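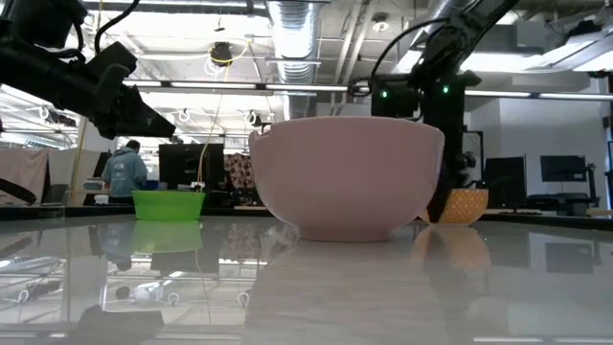
Bowls on the shiny top, both arms over the bench

Two-arm bench build: does a glossy tabletop really ruin bowl pickup, or am I being sold something?

Posted by Humlow2201 in Workshop Builds

A few of us at the Jultdale shared workshop have put together a two-arm bench. The arms move fine by hand control. The trouble starts when we let the software pick up plastic kitchen bowls on its own and nest them. It does the lime green one most of the time. With the orange one it comes down beside the rim, closes on air and carries on as if it had a bowl.

The loudest opinion in the group is that reflections are to blame. The top is glossy enough that you get a green smear under the green bowl and an orange one under the orange bowl, plus the ceiling lights and a monitor on top of that. The proposed fix is a polarising filter kit and a diffuser for the lights, $300 all up from the tool fund. The other opinion is that we should record 1000 demonstrations and let training sort it out, which means evenings of people steering the arms to put bowls inside other bowls.

I don't believe either of them. If reflections were the problem I'd expect it to grab at the table below the bowl, and the miss is always sideways. As for the demos, nobody can tell me where the number came from apart from it being round. We have 300 recorded already and the last hundred made no difference I could measure.

Setup: one low camera at bench height, one camera on the right wrist, bowls placed by hand in different spots. The software is a package called Mersha that one of the members wrote and is very fond of. Before I vote to spend anything, what would you check first?

Kudcombe_shed

Check your calibration before you spend a cent. A constant sideways miss is nearly always the camera-to-arm transform being off, or something has shifted after you did it. Do you always miss to the same side? You didn't say and it matters more than the rest of your post.

Cheap test. Put a bit of masking tape on the table with a cross on it and tell the arm to go to the cross. Do it in the middle and near each corner. If the error is the same everywhere, redo the calibration. If it grows toward one side, look at how the base is clamped. I spent most of May blaming my lighting and my arm base was creeping on its clamp, a hair at a time, every time the arm stretched out.

Next, your low camera. In your picture the pink bowl is close and hides part of the orange one. From that height you can't see into the pink bowl at all. I wouldn't trust any width or depth figure for a bowl that's half behind another bowl, and no filter is going to help with that. Get a camera up high looking down. It can be an old webcam on a length of conduit, and you can see whether the errors change before buying anything nice. 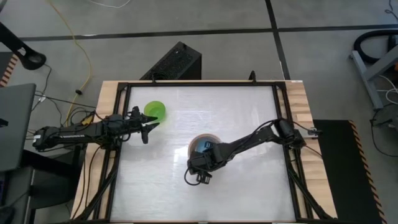

Same table from overhead, right gripper down over the tan-brown bowl

I'd want to know about the cables too. There's one hanging from the right gripper down onto the panel, and more looped along the arm. If a loop drags or goes tight when you reach across, it can pull at the wrist camera mount. Tie it back to the forearm with enough slack for the full turn, then run the tape test again.

On the 1000 demos: no. Hold back a portion of what you've got, train on half, then on all of it, and compare. If the two come out the same, more evenings will buy you more of the same.

jultdale_lurker

Reflections are real, mate, don't let anyone tell you otherwise. I had a gantry that wouldn't stop chasing a ceiling light across a sheet of acrylic. Just chuck a matte tablecloth on it and see. Costs nothing.

mersha_tinkerer

Tablecloth is a fair test but a bad fix, it bunches up the first time a finger touches it. Use a sheet of grey card taped flat at the edges. Run the same placements with and without, and write the results down as you go. Whoever wants the filters will remember the good runs and you'll remember the bad ones.

I disagree with the answer above about calibration coming first – or at least I'd check the gripper feedback on the same day. You wrote that it closes on air and carries on. Whatever is wrong with the aim, the software should notice the fingers have shut all the way and stop. If Mersha isn't reading finger position, that's a separate fault, and it's also spoiling your success numbers if the log counts every closed grip as a pick. I'd go back through a few logged runs by eye before quoting any of those figures at a meeting.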